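Projet Prelo : ranger des bols sur une petite étagère
Rapport de fin de semestre, atelier Objets du quotidien

3. Le problème des bols

Notre sujet initial portait sur la vaisselle en général. Après une première réunion avec notre encadrant, Vilgot Bråten, il portait sur les bols. Après la deuxième, sur les bols en plastique. Nous avons senti que le périmètre se stabilisait.

La question tient en une ligne : comment ranger des bols de deux couleurs sur une étagère basse, posée sur une table, sans en faire tomber et sans agacer la personne qui viendra en prendre un ? Potier, notre premier prototype, y répondait par une planche de 600 mm et beaucoup d'optimisme. Les bols glissaient dès qu'on s'appuyait sur la table.

Pour la version suivante, nous avons gardé un plateau en bois clair sur des pieds en métal noir, fins, avec un espace libre dessous. La règle est simple - une couleur par côté, les rouges à droite, les jaunes à gauche, emboîtés quand il y en a plusieurs.

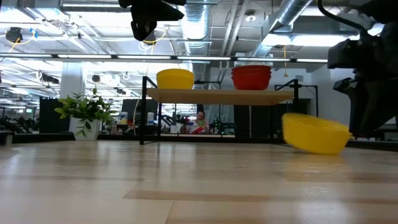
La règle a tenu jusqu'à l'arrivée d'utilisateurs. Sur 126 rangements notés en janvier, 40 se sont terminés par un bol posé du mauvais côté, ou à côté de l'étagère, ce que notre grille d'observation n'avait pas prévu. Nous avons ajouté une colonne « ailleurs ». C'est la mieux remplie.

4. Ce que nous en retenons

Une pile emboîtée prend peu de place, mais il faut deux mains pour en sortir le bol du bas, que tout le monde veut pour des raisons qui dépassent le cadre de ce rapport. Le bol isolé, lui, se prend facilement et se renverse de même. Un rebord de quelques millimètres à l'avant du plateau réglerait une partie du problème. Nous l'avons dessiné trop tard pour le fabriquer.

Reste la table, dont le vernis brillant plaît à l'œil et n'aide en rien. Un bol couché y roule volontiers. Nous avions envisagé un tapis antidérapant - le groupe Zuseo en a testé un et ne nous l'a pas rendu.

Les plans cotés du rebord sont en annexe 2.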